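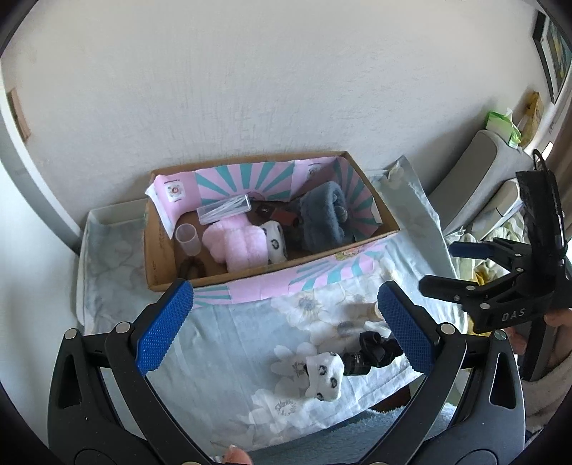
## September, bench notes, 4:40 pm

Third batch of the iron gall ink is finally off the shelf, and I'm pretty happy with it! Strained it twice through the old Tendutex cloth (Hường Từ is right that the coffee filters clog, I give up) and it came out a nice thin grey-brown that goes dark on paper after a few minutes.

Swatches so far:

- **Dhillon rag paper:** crisp edges, no feathering, my favorite by a mile
- **Zokel sketch pad:** feathers like crazy, and it bled through to the next sheet
- **Back of an old envelope:** better than the Zokel, which is kind of insulting

Weights for the jar, before I forget: 1,205 g full with the lid on. I still need to weigh it empty, so don't use that number for anything yet.

Bình Đoàn wants more gum arabic in the next one. I'd go up by 3 g and no more, the last time we got generous the pen skipped on every downstroke and I spent an evening scrubbing nibs (never again, please). Also the clove oil is nearly out. One drop per jar was plenty, no mold on batch two that I can find.

To do: pH strips, relabel the Rotel bottle, and leave a swatch taped to the window for 10 days to see how much it fades. Cover half of it this time!!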